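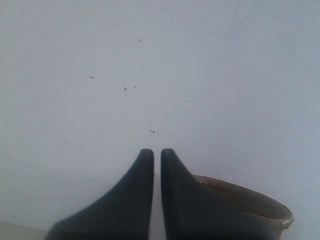 ## 1/ table reset, day 9

Doing the pale table today. Speckled bowl with the brown inside stays, it's my favorite thing I own. Got it at Barbridge for 6 bucks and have been smug ever since.

2/ Rule for November: if it's on the table it gets a job or it goes. Mail, chargers, dead pens, all out. Took me 2 tries bc I kept reading the mail.

3/ Braided basket goes up against the white wall. Love the fat rolled rim. Wanted the Hoekstra one but this was half teh price

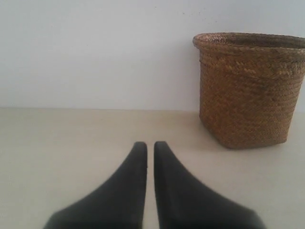

**BASKETS**

4/ Ppl asking: no lid, no liner. Wider at the top so you can just chuck stuff in. Mine's gonna be recycling only. Jotent has a taller one, too tall for me

5/ Next up, bottles. Label on or off?? My building says on is fine, my sister's says off. Squash them first either way, they eat up so much room
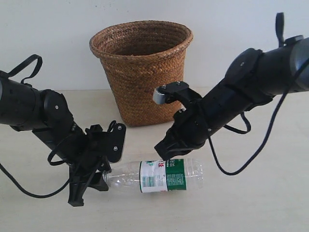

*bottle on its side, basket behind*

6/ ok shelves tomorow, send snacks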